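Clear desks from January: what to do with mugs, pens and paper

The shared desks on the second floor at Lendwood start the new year with a simple rule. When you finish at a desk, the top should be clear. Bags, coats and boxes are mostly fine already. The trouble is the small stuff, and the small stuff is what the next person finds at eight in the morning.

Nadhirah Lau, who looks after the Lendwood floors, went through the lost and left-behind log for last year. It came to 1,236 entries, and 925 of those were mugs, pens or paper of one kind or another. Most were never claimed. Unclaimed pens go in the jar at the front desk, and anyone can take one.

Mugs are the bigger job. The kitchen next to the Sikell room has two dishwashers, and the left one is run at noon and again at five. Please carry your mug there yourself and put it in the rack upside down. Before you do, empty it. That means tea bags, spoons, wrappers and napkins. A napkin that goes through the wash comes out as pulp in the filter, and the machine was out of use for most of a week in April when the filter clogged.

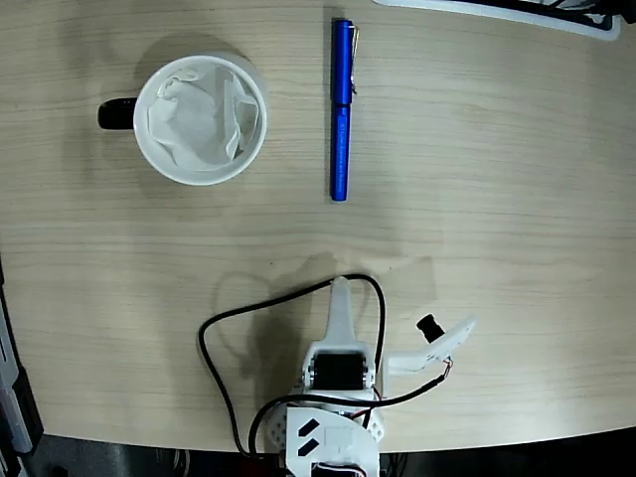

A mug with a crumpled napkin inside, and a blue pen next to it.

Napkins and tissues go in the trash under the sink. They can't go in the paper recycling, even the clean ones, as the hauler won't take them. Office paper, envelopes and flattened card still go in the blue bins by the printers.

If you have a mug of your own and want to keep it here, there are 33 hooks on the wall outside the Tyagi room. Write your name on a tag and hang it with the mug. Mugs left on a hook without a tag will be moved to the common shelf at the end of each month.

Pens with a company name on them are sent back to the company if it rents here. Endix got a full shoebox in December and would like it known that they have enough.

The desks get wiped every evening after six. The cleaners have been told to wipe around anything left out and not to move it, so a desk with things on it only gets half done. If you need to leave work set up overnight, ask for a green card at the front desk and stand it where it can be seen.

Questions about the desks go to Nadhirah. For the kitchen and the dishwashers, speak to King-fai Tsao, who also has the spare tags for the hooks.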